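Chapter 6
Cords, Coils and Small Appliances

I used to think I was good at putting things away. Then I moved into a place with exactly one bathroom drawer, and the hair dryer went in last, on top of everything, with its cord stuffed in behind it like a scarf into a coat sleeve. Every morning I pulled out the dryer and got the hairbrush, two combs and a travel sewing kit along with it (the sewing kit was always open, of course).

So this chapter is about cords. Get a hair dryer and a clear table before you read any further, because we're going to use them all the way through. 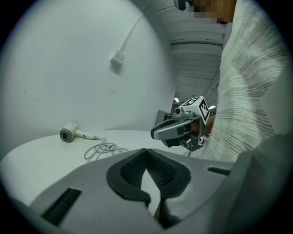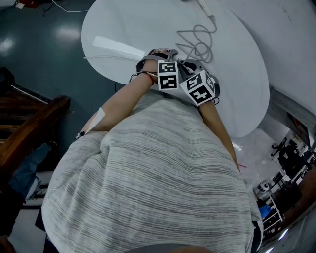
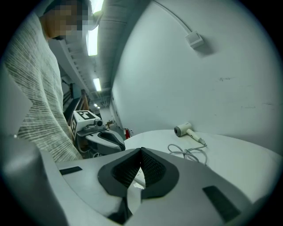
I picked the hair dryer as our practice piece for a few reasons. Almost every home has one, it gets used and put away over and over, and its cord is long enough to make real trouble. A toaster mostly stays put. A hair dryer travels! It goes from drawer to sink to bedroom floor to suitcase, and at every stop the cord picks up another twist.

You met the word "set" back in Chapter 2, when we were folding shirts. Cords have a set too. A cord that has been wound the same way for months wants to stay in that shape, and if you fight it you get those stubborn little loops that flip over themselves. Before you coil anything, unplug it, let it cool, and run the whole cord through your fingers from the handle to the plug. I do it twice. You'll feel the twists roll along ahead of your hand and drop off at the end.

Now, the mistake I made for years, and the one I see most in my evening class at the Nivside center: wrapping the cord tightly around the handle. It looks so tidy! But it bends the cord hard at the exact spot where it enters the handle, and that's the spot you least want to bend. Leave a relaxed loop there, wide enough to put two fingers through, and start your coil after it.

We'll practice 3 coils in this chapter. The flat coil is for drawers. The over-under coil takes some getting used to, and I'll be honest that my first tries looked like noodles, but it's lovely for long cords. The figure eight is the one I use when I'm packing a bag. For ties, I like the soft fabric kind. The Tralik ones we use in class are fine, and so is a strip cut from an old T-shirt.

Later on we'll get to where the coiled dryer should live. The worked problem at the end follows the Amissah household, with one shared bathroom and a Kunier cabinet whose shelves are 288 millimeters deep, and you'll have to decide what fits, what hangs and what moves to the hall closet. Have a tape measure handy for that one.

Before you start

Put your dryer on the table just as it came out of the drawer, cord and all. Don't fix anything yet. Look at where the cord leaves the handle, find the plug, and make a quick sketch of the tangle in your notebook. Stick figures are welcome. Keep the sketch, as you'll want it again for Exercise 6.4.

6.1 Finding the Twist

Start at the handle end. Hold the dryer still with one hand and pinch the cord lightly between the thumb and first finger of the other, close to the handle but without pulling on it. Slide your fingers along until you feel the first bump, and stop there.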